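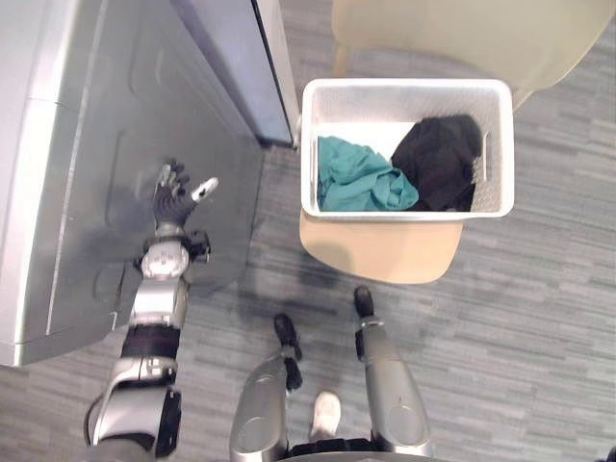
Laundry corner, Thursday afternoon.

At Leria we now have 6 written rules for working next to the humanoid, and I want to share the ones which caused the most discussion. The first is simple: a person stays close enough to stop the robot, but never within reach of its arms. We measured this reach and wrote it on the sheet by the door.

The second rule is about cloth. Soft things have no fixed shape, so our old checklist from Marwat, made for boxes, did not help us much.

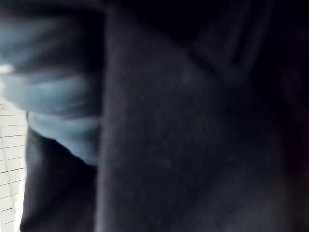

Filed under: Good practice

With a wrist camera so close to the fabric, you can lose the edges of everything. Our rule says that the operator must check the head view also before any grip is closed. It costs 2 seconds — I think this is a fair price.
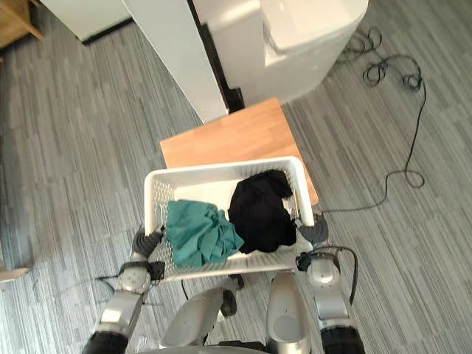

Cemine Home Robotics Team

When both hands hold one basket, we treat it as one movement. No one gives a new command to a single arm until the basket is down. I had to rewrite this sentence 5 times before all of us understood it the same way.
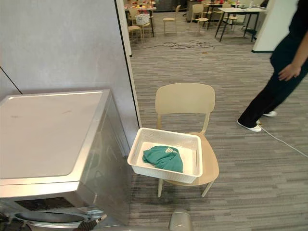

The last rule is still a draft. It says that cables on the carpet must be moved before each run, and I would like to make it more strict in April.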